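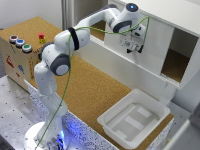 Arm at the cabinet, sliding door task

flalltonshop
Oct 23, 2020
Setting up demos for the sliding door. Is it better to guide the arm by hand or drive it with a remote? I have 18 hand-guided runs and the replay keeps catching on the rail.

bremwood7
Remote. When you push the arm yourself you put forces in that the motors never make on replay.

ogundipe_r
Disagree. With a remote you can't feel the door bind. I do mine by hand, slow, four per start position.

bremwood7
Slow is fine until it learns your pauses too. Trim those.

flalltonshop
Mine have long pauses at the door edge. Will trim and rerun.

ogundipe_r
Also check that green cable at the shoulder. Mine tugged on the wrist in hand-guided runs and I lost a day to it.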